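April, bench 2, afternoon

Hanger task again, bimanual setup. Policy is the checkpoint Hervé trained on the Sinton set, a bit more than 2,000 demos, no changes to the action chunking. Only the purple garment today, dropped in a heap before each start. Rack and basket left where Jonalyn had them.
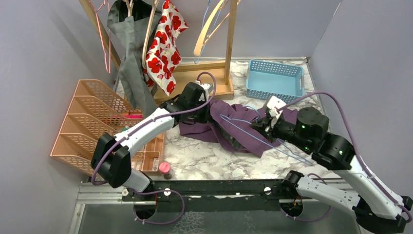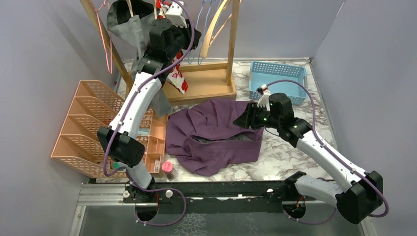 Purple garment, both arms. First picture: right gripper on the blue hanger. Second: right gripper on a fold, left arm up by the rack.

Stopped at 106 rollouts. Main failure is still the neckline search. When the opening is folded under, the right arm regrasps the same spot until timeout. Lindalva thinks the wrist views are getting too little weight, so she is retraining with the overhead view dropped out at random.

Left arm drifted twice at full reach. Rehomed it, fine after that.

To do: rerun from the same start poses with Lindalva's checkpoint. Ask Rasa for the Riron log parser.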